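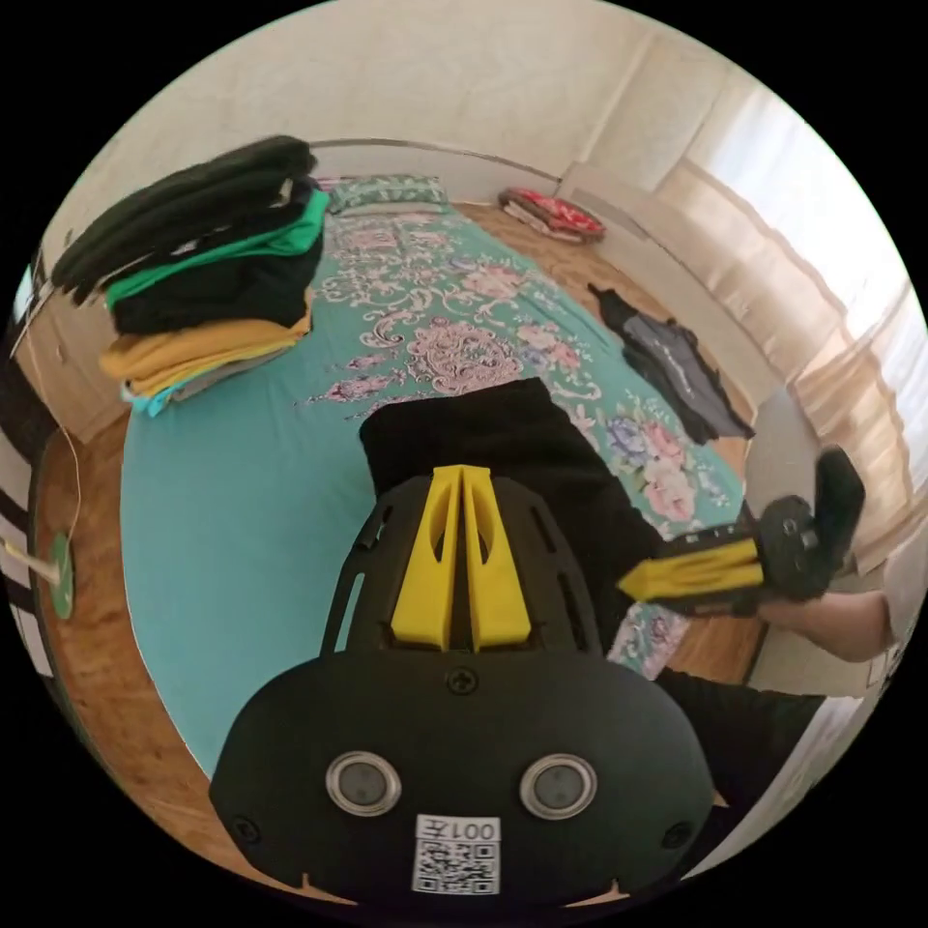
Magnusson Laundry Challenge

The Magnusson Laundry Challenge (most of us just say "the Laundry") is a yearly student robotics contest about folding clothes. Teams don't build a robot from scratch. They use a pair of hand-held grippers to record themselves folding things in real homes, then train a shared robot arm setup on those recordings and see what it can do with a pile of shirts it hasn't met before. I was on a team for two seasons and helped run the scoring table for one more, so a fair amount of this article comes from my own notebooks. Last big update to the page: 7 January 2021.

Background

The contest grew out of a class project at Bidcombe, where the intro automation course used to end with a block-stacking task. Blocks are fine, but everyone's robot could do blocks by the third week, and the last month of the course got pretty sleepy. One spring the class was offered cloth instead, and the whole thing fell apart in the best way! Towels slid off tables, sleeves got pinched in the wrong place, and people stayed late to watch each other's attempts. By June there was a waiting list for the next round and the robotics club at Juvidden had asked to join in. The name comes from the Magnusson Building, where the first finals were held in a ground floor hallway with terrible lighting.

How a season works

A season has two halves. In the first, which we always called the home half, teams collect their folding recordings. You take the two grippers home, or to a friend's place, or to your aunt's if she doesn't mind, and you fold. One gripper goes in each hand. You open and close the fingers around a collar or a hem the same way you'd pinch it with your own thumb, only slower and clumsier - at least for the first evening. Each team has to hand in 300 accepted folds, and a fold is only accepted if it starts with the garment dropped in a heap and ends with it flat.

The rules say "a normal household surface," and in practice that means a bed. Beds are soft, they're big, and there's space to pile the clothes up along one side and work in the middle. Tables were more popular in the early days but the fingers kept knocking against the hard top and a lot of recordings were thrown out.

The second half takes place in the lab. Teams clean up their recordings, train their model, and get booked time on the arms. I remember this half mainly as waiting. You wait for training to finish, you wait for your slot, and then you get to watch an arm pick up a T-shirt by exactly the wrong corner.

Equipment

Grippers are lent out in pairs by the organizers. The ones I used had black housings and bright yellow fingers, and the fingers were the part everybody had feelings about. They're slim with slots cut through them, so they give a little, and on thin cotton that's lovely. On a heavy sweatshirt you had to take a second bite. Each gripper carries a code sticker so it can be matched to its partner. The one on the unit beside the black fabric in the photo reads 001左, and the last character is the Chinese and Japanese one for "left." We all learned to check it before starting (my team lost a whole afternoon to a left-right mix-up, and yes, it was me).

Recordings are sorted in a program called Sotska, written by students in the second season and patched by whoever was around ever since. It's ugly and it works. You scroll through a session, mark where each fold starts and ends, and toss the bad ones.

Scoring

The finals pile is the same for every team: shirts, pants, towels, and one mystery item. Points are given for flatness, for how square the edges are, and for whether the folded piece can be lifted onto a stack without coming undone. A perfect round is worth 423 points, a strange number that came from adding new categories over the years and never rounding off. The highest score I saw in person was 304, by a Juvidden team that had spent nearly all its home half on long sleeves. Anything over 80 gets you into the afternoon session.

The mystery item is usually where the score falls apart. We had a fitted sheet one year and I'd like to not talk about it.

What teams tend to learn

Dark clothes are hard. A black shirt folded over on itself has edges you can barely find in a recording, and models trained mostly on bright stuff get lost on it. Patterned bedspreads are another argument that comes up every season. Some teams stick to a plain sheet to make the cloth easier to pick out, and others go straight for the busiest flowers in the house so the model gets used to clutter. My team did the second thing, and I'd do it again, though our scores on plain tables were so-so.

Pace matters too. People who fold quickly by hand tend to rush with the grippers and the recordings come out jerky. My best sessions were late in the evening with the radio on, working down a stack one piece at a time and dropping each one back in a heap for another go.

Related events

Bidcombe still runs the original course, with cloth as the final project. Juvidden has a smaller spring meet for first-year students that uses only towels. It's friendly and short, and the grippers on loan for it are the older pairs with the stiff triggers.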